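How I finally got my desk plants to stay put (and stay alive)

Posted 4/25/21

I work at a big dark brown table, and for most of February it was a mess of mugs and mail. My friend Zoila Usuga kept telling me to clear it all off and start over with two plants and one pen holder. So I did!

First, wipe the whole top and let it dry. Then set the plants down before anything else. I like one with broad leaves on the left and a spiky one a little farther back on the right — matching white pots keep it from looking busy. The pen holder goes in front, between them, where you can grab a pen without brushing the leaves.
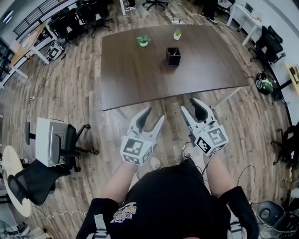 How often should I water small desk plants?
Poke a finger into the soil and water when the top inch feels dry. In my place that works out to every 14 days for the spiky one and a good bit sooner for the leafy one.

Next, give each pot a quarter turn whenever you water, so it doesn't lean toward the window. Empty any water that collects underneath (I forgot once and got a pale ring on the wood, ugh).

Last thing — go through your pens. I had almost 66 crammed in a drawer and most were dead. Scribble with each one, toss the duds, and keep just a few in the holder. The rest went in a shoebox on the shelf.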